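I've been promising my sister-in-law for months that I'd write something about whether a robot is ever going to fold her towels, and I keep putting it off because my answer changes depending on what I've read that morning. So let me start with a smaller chore, one I know well from 10 years of looking after office networks: plugging in a cable.

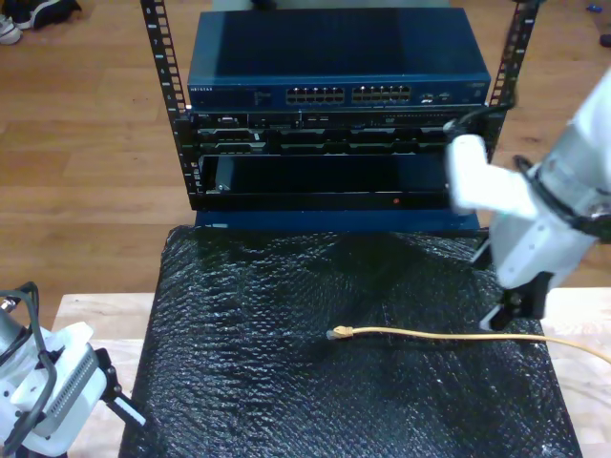
Yellow cable on the bubble wrap, rack behind it.

I know, I know - a child can do it! But think about what your fingers get up to. You pick up something thin and bendy, you roll it until the little clip faces the right way (you don't even look, half the time), and then you feel around for the hole. My old boss Tetteh Agbeko used to patch 40 ports before his coffee got cold, chatting the entire time, and I doubt he could have told you how he did it. A machine has to be told, or shown, every bit of that. And a cable never lies the same way twice, which is the very same trouble you get with towels, socks and phone chargers.

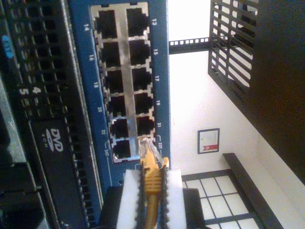 The plug at port 23T, bottom corner of the block.

Look at how small that target is, and how much company it has. Being off by the width of a pencil puts you at the neighbor's door. I'd call this harder than vacuuming and easier than a fitted sheet, and if you pressed me I'd say the shop floor gets its helper well before the laundry room does. A rack stays where you bolted it. My kitchen has a dog in it.

So, Efua, keep folding for now, and I'll come over in August and help with the big ones.

4 comments

Efua Mahama
I'm holding you to August. Bring the dog.

nindurano
Does it press until it clicks? I always give mine a tug to be sure.

T. Agbeko
It was tea, and it did get cold.

cimari
I'd settle for one that matches socks.

300 views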